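How to Clear and Reset a Table After a Shared Lunch (Without Buying Anything)

Posted 29 September 2024
By the Goh house blog desk

I've read a lot of cleanup guides and most of them want to sell me a caddy. A caddy with compartments, then a spray for each compartment, then a cloth that's supposed to need no spray. I run the upstairs room at Goh, where people eat at the same tables they work at, and I've tried a fair amount of this stuff. What follows is what I still do after the novelty wore off. It takes 4 steps and I'd argue with anyone who says it needs ten.

Step 1: Walk the tabletops before you touch anything

Go once around the room with your hands empty. The usual advice is to start clearing from one corner and work your way across, and I don't buy it. You end up carrying a fork while looking for somewhere to put a bag, and you set the fork down on a table you already did.

What you're looking for is the small stuff. Bottles with a mouthful left in them, balled-up plastic, tissues, the lid of something. Big things get noticed by everybody. A clear bottle on a dark gray table is easy enough to spot from the side and oddly easy to miss from the stairs. 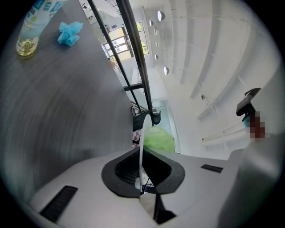
Drinks get poured out before they go in any bin. I know the bag is supposed to be leakproof. I had one of the Droltstead heavy-duty liners, which the box promised would hold anything, and I mopped the landing in January because of it. Pour it in the sink, put the cap back on, then bin it or recycle it according to whatever your building does.

Crumpled plastic and tissue go in the same pass. Some guides tell you to sort film from paper at the table. Do it at the bin, where there's light and you have both hands.

Step 2: Food next, and keep it on something

Leftover food is where people lose time. They carry things one by one, or they pile fruit on top of bread on top of a paper towel and half of it rolls off.

Use a plate. A plain round one with a bit of a rim will do, and I'd take that over any of the "transfer trays" I've seen. I was sent a Cutetti tray to try and it was fine, but it was a plate with handles that didn't fit in the cupboard.

For a whole head of lettuce:

Put it in the middle of the plate, stem down if the stem is flat enough to sit on.
Hold the plate by opposite sides and keep it level. Lettuce is light for its size and it's round, so a slight tilt is all it needs.
Don't stack anything on it. It bruises, and then you're throwing it out tomorrow anyway.
If you have to set it down low for a minute, set the plate down too. Never the lettuce by itself, however clean you think the floor is.

You'll read that lettuce has to be washed before it goes back in the fridge. I'm not convinced. A whole head keeps better for me when I put it away dry in a loose bag and wash the leaves when I want to eat them. If it's already been cut, use it that night. 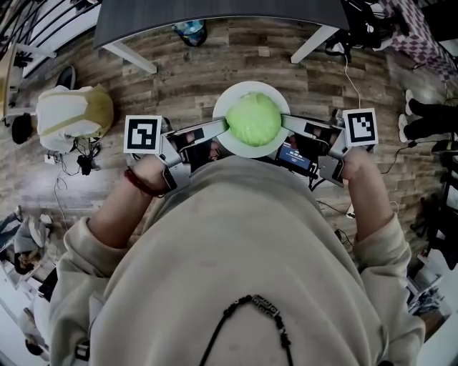 Anything with mayonnaise or cooked meat that's been sitting out more than 2 hours goes in the trash. I'm skeptical about most kitchen rules but I follow that one. Nobody's pasta salad is worth it.

Step 3: Wipe, then wipe again with plain water

Dark tabletops show everything. Streaks on a gray table are usually leftover cleaner, and adding more cleaner gives you more streaks. I spent most of a year on Batix surface spray thinking the tables were worn out. They had a film on them.

A drop of dish soap in a bowl of warm water is enough. Wring the cloth until it stops dripping. Go the long way down the table in overlapping lines, then rinse the cloth properly and do it again with clean water. Dry with an old towel if you care how it looks.

If there's a fabric cloth on one of the tables, take it off by folding the corners in to the middle so the crumbs stay inside. Shake it outdoors. People say you can wipe a checkered cloth in place. You can, and it'll smell by the end of the week.

Step 4: Floor last, and look underneath

Crumbs from steps 1 through 3 end up on the floor, so sweeping early is wasted effort. On planks, sweep along the boards. Sweeping across pushes grit into the joints, at least on ours.

Bags under tables: pull them out, sweep, put them back where they were. I don't "tidy" other people's bags into a pile anymore. Do that once and you'll spend the evening answering messages. Cables get lifted and swept under, and left plugged in.

Total cost of supplies last year was 489 dollars when we bought the sprays and liners. I still keep the receipts as a warning.

Comments

tablewiper_north
Disagree on the lettuce. I wrap mine in a damp paper towel and it goes longer than yours, I'd bet.

post author
Maybe. I tried the damp towel and got slime on the outside leaves. Could be my fridge.

kdee471
What about sticky rings from juice? Soap and water doesn't shift them for me.

post author
Lay the wet cloth on the ring and leave it there while you do the rest of the table. If it's still there after that, do it again.

rm_upstairs
The plain water rinse fixed my tables. A little annoyed about it.

Last updated: step 3 reworded, drying note added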